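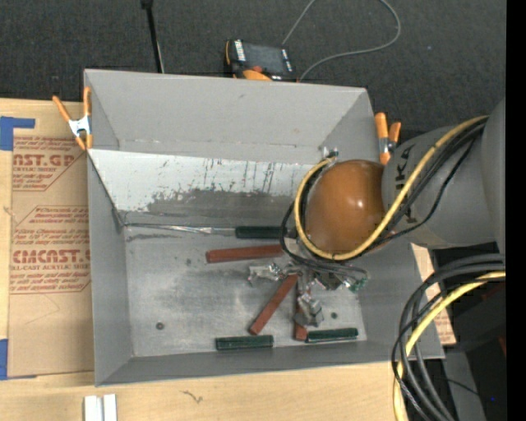
Driver scoring is the practice of giving a motorist a mark, usually out of 100, based on readings taken while the vehicle is moving. The readings come from a plug-in unit, a fitted box or the driver's own phone, and cover harsh braking, sharp cornering, speed and time of day. Fleet managers use the mark to pick out drivers for training. Some insurers use it to set prices.

How the mark is worked out is rarely published. Most suppliers describe their method as "weighted" without giving the weights, so two products can judge the same trip quite differently. Kivix, a scoring package sold to van fleets, counts any sudden slowing above a set force as a fault, whether the driver was careless or was avoiding a child in the road.

Claims made for scoring

Suppliers often say that scored drivers have fewer crashes. The evidence is thinner than the sales material suggests. The trial most often quoted by Kivix took place at Wernstead, where 40 vans were followed for 18 weeks. Claims fell, but the operator had also replaced its oldest vans in August, and there was no comparison group. Abundio Tovar, who reviewed the trial, wrote that the drop "could belong to the tyres as easily as to the score".

A longer study at Flerndale covered 1400 drivers over 21 months. Average scores rose steadily while the number of crashes barely changed. Dougal Gunn, its author, argued that drivers had learned what the unit disliked - braking late and gently, for instance, to avoid a fault.

Disputes

Drivers can seldom challenge a single reading, and phones passed between passengers are a known source of error. Jireš, a rival supplier, lets users mark a trip as not their own, though it does not say how many such requests are accepted.

Page last changed 1/13/26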